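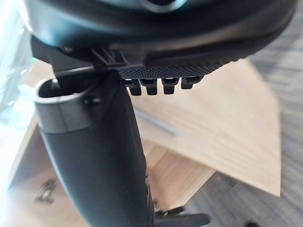
Remzi Aksoy wrote in to ask whether the exchange semester at Storura counts toward the 60 credits or sits on top of them, and could we please put the answer somewhere people can find it. It counts. Full answer is in the second question down. Rest of the page updated while we were at it.

Student exchange with Storura University: frequently asked questions

Who can apply?

Any Gillevwood College student in the second or third year of a bachelor's program. Master's students too, if the thesis hasn't been registered yet. First years no, sorry. You can apply in the first year for travel in the second, but only after spring grades are in.

Do the credits count toward my degree?

Yes. The master's is 60 credits and anything you pass at Storura comes off that total, provided the courses are on your signed study plan. Courses you add after arrival need a new signature. Send the change form before the third week of teaching, not after the exam. We've had people do it after the exam. It didn't go well.

Bachelor's students: same rule, but electives only. Core courses have to be taken here unless your department says otherwise in writing.

What is the agreement, exactly?

A memorandum of understanding between the two schools, covering student exchange, short staff visits and shared supervision of master's theses. It runs five years. Doctoral students are not in it yet. There is a draft for that, no date.

Do I pay tuition twice?

No. You pay Gillevwood as normal and Storura charges you nothing for teaching. They do charge a student services fee, 266 for the semester, payable on arrival. Covers the library card, the gym and the campus clinic. Not refundable if you leave early.

Is there any money?

Some. The Dönmez travel grant pays up to 600 toward flights and visa costs. It's paid after you book, on receipts, so you need to cover it yourself first. Takes almost 3 weeks to reach your account. Keep the reciepts — a screenshot of the booking page is not enough, we need the one with the payment shown.

You can hold the Dönmez grant together with a department scholarship. You can't hold it together with another travel grant.

When is the deadline?

End of February for the fall semester. The form closes at 4 p.m. on the last day of the month and it really does close. Spring semester deadline gets posted over the summer, check back.

What do I need to send?

Transcript (unofficial is fine), study plan with your adviser's signature, one page on why you want to go, one reference letter. Passport copy comes later, only if you get a place. Please put everything in one PDF.

Who reads the applications?

Two people from the international office and one from your department. Grades matter, the study plan matters more. A plan listing courses that aren't offered that semester gets sent back, so check the Storura catalog first.

What language are the classes in?

English for anything on the exchange list. Other courses may not be. No test score needed if you've studied here for a year or more.

Where do I live?

Most exchange students get a room in Troltley Hall, ten minutes' walk from the main gate. Shared kitchen, single rooms. Apply for housing seperately, the place in the program doesn't come with a bed. Bring your own sheets or buy them there.

Can I do my thesis work over there?

Yes, with a supervisor at each end. Get both names on the form before you leave. Lab access at Storura needs a safety course, half a day, held the first week only. Miss it and you wait until the next semester.

What if I fail a course?

It shows on the Storura transcript, not on ours. No credits for it. You can retake there if the dates work, or take the matching course here when you're back.

Can I stay a second semester?

Sometimes. Ask by the middle of the first one. The travel grant doesn't get paid again.

I have health insurance already, do I need more?

Probably. The campus clinic handles small things only. Your policy has to cover hospital care and the trip home, and the certificate needs your name on it as in your passport.

Who do I contact?

Fadime Akbulut, international office, second floor. Drop in before noon or email. Put your student number in the subject line. Replies are slower in February.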